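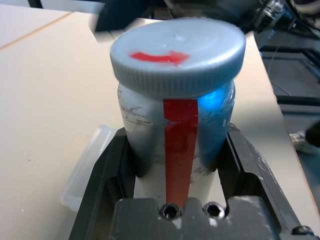
Figure 3. Wrist camera view of the jar task, with the jar between the fingers of the gripper. The red arrow on the cap points to the right.

4.2 Opening screw-top jars with the Nenix kit

Of all the tasks we set the Nenix gripper kit, the jar task (Figure 3) was the one we most looked forward to, and it did not disappoint. The kit comes as a pair of two-finger grippers, each with a small wrist camera, plus the Rumano control software. We fitted it to the two arms already in our laboratory. Siobhán Daly did the fitting and had both grippers answering commands within 40 minutes of opening the box, working from the printed guide alone!

In this task one gripper holds the jar by its body while the other turns the cap. It sounds simple, but the holding hand has the harder job. The cap is wider than the body and overhangs it a little, so the fingers must close below the rim and stay clear of it. If they squeeze too lightly the whole jar spins with the cap; if they squeeze too hard the plastic bends and the thread binds. We marked the jar with red tape down the front of the body, which gave us an easy way to spot slip in the recordings: when the strip moved sideways between the fingers, the grip had given way.

We ran 70 trials over two weeks in March, using the default grip setting for the first half and our own setting for the rest. A trial counted as a success if the cap came free and the jar was still upright in the holding gripper. With the default setting the jar slipped in 4 trials, all of them early in the turn, when the thread was tightest. After Pádraig Flanagan raised the holding force by one step in Rumano we saw no further slips, and we have kept that value for the Babalola tests in Section 5.

The wrist camera deserves a special mention. We had expected the fingers to block too much of the view, yet the cap and the upper part of the body stayed visible through the whole approach, and the ridged rim gave the tracker plenty to work with (far more than the smooth caps in our earlier study). Blue light falling on the side of the white plastic did upset the colour matching at first. Switching to edge matching cured this, and we would suggest that other users start there.

We do have one complaint. The finger spacing can only be set in coarse steps, and the narrow Clollell bottles fell between two of them. A finer scale would be very welcome in the next version of the kit.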